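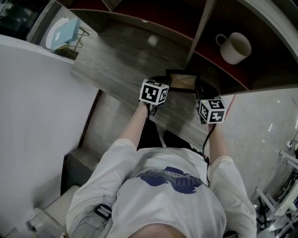 Workshop notebook – sourdough rye, malt trials

October 2019

Big day at the bench. The new bag of Fatmont rye finally got opened and I am very pleased with it! It smells like hay and a bit like cocoa, and it takes water much faster than the Ralus flour we went through over winter. I had to hold back a good splash on the first mix and then ended up putting most of it in anyway.

Batch A was the plain one: 220 g of ripe starter, the usual salt, no malt at all. Batch B the same with a spoon of dark malt scalded in boiling water and left under a plate until it was lukewarm. B was ahead the whole way. By lunch it had the little pinholes all over the top and A was still sitting there flat and shiny.

Left the lid ajar on B. Skin on top, my fault, wet hands fixed it.

Shaping notes, for whoever does the next round: wet the scraper, wet the hands, don't add flour. Rye this fresh is paste and it stays paste. Scoop it into the tin in two goes and press into the corners with the back of a spoon. The Tulleren tins are a touch narrower than our old ones, so the loaf climbs higher and the colour on the sides is gorgeous.

Bake: hot start, then down after the first quarter hour, door cracked for a moment to let the steam go. Core reached 96 on B before A, which I didn't expect with the extra water from the scald. Check the probe against boiling water before trusting that.

Total flour used since the May stocktake is 64 kg, so we need to reorder soon. Nikzad has the coarse grind back in and I would love to try a half and half with it. Coarse rye in the scald, fine rye in the dough?

Tasting will have to wait until tomorrow at least, the crumb is gummy if you cut it warm and I have ruined enough loaves that way to know. Both are wrapped in tea towels on the rack. B already has the better crust, dark like treacle, with that cracked top I have been chasing since autumn. A is paler and smoother and has one long split down the left side.

Things to sort out:
– label the malt jars, there are two darks and they are not the same
– feed the starter tonight, it is hungry and smells of nail polish
– try caraway in one tin only, not everyone is a fan
– find the good bread knife

If B slices cleanly I will do the scald for every rye loaf from now on. So happy with how this one is going – more once it's cut.

Filed under: Bread notes, Rye, Bench days

Recent entries
Starter revival after the holidays
Which tins stick and which don't
Scalding malt, first attempt
Oat porridge loaf, round three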